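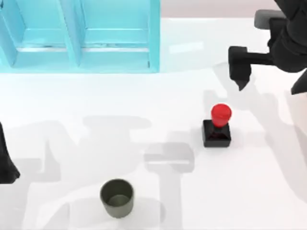

Shelf sagging in the middle, is a centre divider enough?

Posted by tallowgate in Furniture and Fittings

I have a low open unit with two compartments side by side, bought flat-packed from Odasell. The top panel is 18 mm chipboard and has started to dip over the wider bay. I keep box files on it, 64 kg in total by the bathroom scales. Would a second upright under the top cure this, or do I need a thicker panel? The back is thin hardboard, pinned. I would prefer not to take the carcass apart.

plinth_and_rail

Deflection goes up with the cube of the span for a given total load, so halving the span cuts the dip to an eighth or less. A second upright will do far more than a thicker top. Going from 18 mm to 25 mm only gives you a factor of 2.7.

Cut the upright to the height at the ends of the bay, not at the middle, or you will lock the sag in. Unload the top first and turn the panel over if the fixings allow. Chipboard creeps under constant load and will not spring back fully. Fix with two screws top and bottom, piloted. Check that the base is supported where the upright lands, otherwise you have moved the problem down a level.

If you cannot add an upright, glue and screw a hardwood batten on edge along the front, 40 mm deep at least.

Cunport22

Just get a metal one. Mine is from Żak and holds anything.

mitre_half

Agree with the first reply. I would also swap the pinned hardboard for 6 mm ply, screwed every 185 mm into the back edge of the top. It supports the rear of the panel and stops the unit racking. Leave the front batten on as well if the load is staying.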